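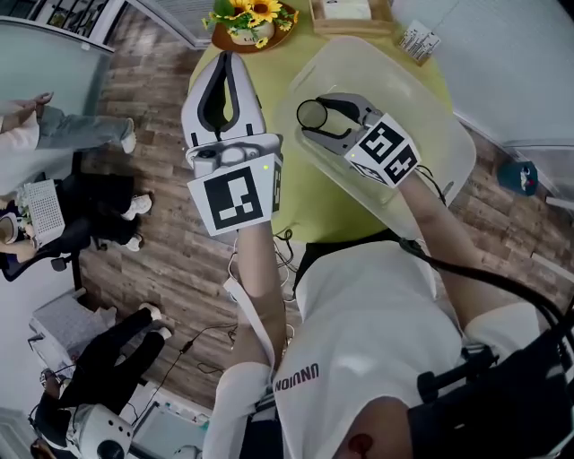 Geltivville has adopted a table policy. The town library on Oyelaran Street published the rules for its 12 public tables on 7/20/23, and they run to five pages, one of which is a diagram of a chair. Patrons may now hold a table for up to 3 hours, after which they must stand up and, in the words of the policy, "consider the needs of others." Decorations are allowed if they stay near the edge and leave room to work, so a small pot of sunflowers on a round wooden tray would pass. So would a plastic storage bin, provided it goes home with the person who brought it. Candles, fountains and "live animals of a decorative nature" would not.

The policy replaces a handwritten card that said PLEASE SHARE and had served the library since it moved out of the old Drornadik shoe store. The card had its supporters. It also had a coffee ring over the second word, and for a good while patrons read it as a general request to please.

Trouble began in January, when the heating failed at the Feltby branch and its regulars came over the bridge to Geltivville for the season. They brought their jigsaw puzzles. A 395-piece view of a harbor occupied the table by the window for most of the month, and by the time it was finished – minus a piece of sky – the Geltivville chess players had been driven into the children's section, where the seats are low and the criticism is frank.

Letters followed. The library received complaints about puzzles, complaints about chess, and a long one about the carpet that it has filed separately. A public meeting lasted most of an evening and produced the phrase "table equity," which appears on page one of the new rules and is not defined on any of the others.

Under the policy, unfinished puzzles may be slid onto a board and stored on the shelf behind the atlases. Chess games may not be stored, but players can write down the position and argue about it later, as they already do. Group projects get the long table by the copier. Eating remains forbidden, except for cough drops, which the library classes as medicine, and peppermints, which it has agreed not to look into.

Enforcement will be gentle. A first offense earns a reminder, and a second earns the same reminder on colored paper. There is no third step, although the library says one is being drafted.

The Feltby heating has since been repaired. The puzzlers have stayed put, citing the light in Geltivville and the better parking. Copies of the policy are free at the front desk and can be read at any table for up to 3 hours.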